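Sekari Moves to Single Standard for Workplace Hearing Checks
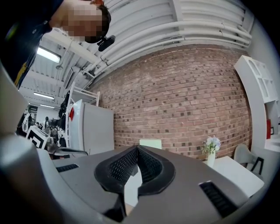

A worker in a navy top with a small black device worn at the side of the head.

10 March 2026

Sekari has adopted a single procedure for hearing checks at its workshops, replacing separate rules that had been in use at its Brorimura and Gebru sites. The new procedure applies to all staff whose daily noise exposure reaches the company's action level, as well as to contractors on site for more than one month.

Under the old rules, employees at Brorimura were tested when hired and then every 2 years. At Gebru the first test was given after the probation period, and later tests were scheduled by department. The company said the difference made it hard to compare results when staff moved between the two sites, and left some employees with no baseline on record.

The revised schedule requires a baseline test before an employee is assigned to a noisy area. The test must follow a quiet period of at least 14 hours, during which hearing protection may not be used as a substitute for staying away from loud work. Repeat tests are given once a year. A change from the baseline that exceeds the limit in the procedure leads to a second test within 30 days, and the worker's hearing protection is refitted in the meantime.

Testing will be carried out in a booth at each site. Background noise inside the booth is to be measured before every session and entered on the test record. If the reading is above the permitted level in any frequency band, the session is postponed. Previously, background noise was measured only when a booth was installed or moved.

The procedure also changes how earplugs and earmuffs are selected. Supervisors had been using the attenuation rating printed on the package, with a fixed deduction. From now on each employee will have an individual fit test, and the measured value will be used in place of the package rating. An internal trial at Gebru found that 58 percent of the employees tested reached the required attenuation on the first attempt with foam plugs. Most of the others reached it after a change of size or a short demonstration of insertion technique.

Employees who wear hearing aids are covered by a separate section. Hearing aids are not accepted as hearing protection, whether switched on or off. Wearers assigned to noisy areas will be offered an individual assessment, and the choice of earmuff will take into account the space needed behind the ear. Communication headsets are permitted if their output is limited and the model appears on the site list.

Noise surveys will be repeated whenever equipment is added, removed or relocated. The Brorimura press hall is first on the list, followed by the finishing area at Gebru. Survey maps will be posted at the entrance to each zone and will show the boundary at which hearing protection becomes mandatory. Temporary work, including demolition and floor grinding, requires its own measurement on the first day.

Records will be held in Wunasa, the document system the company already uses for equipment inspections. Individual results are visible only to occupational health staff and to the employee concerned. Managers receive a summary by work area with no names, and areas with too few employees to protect privacy are combined with a neighboring area.

Tests completed under the earlier rules remain valid as baselines if the booth noise was recorded and the audiometer was within its calibration period. Other employees will be called for a new baseline, beginning with those in the highest exposure group. The company expects to finish this work by November, after which the two site procedures will be withdrawn.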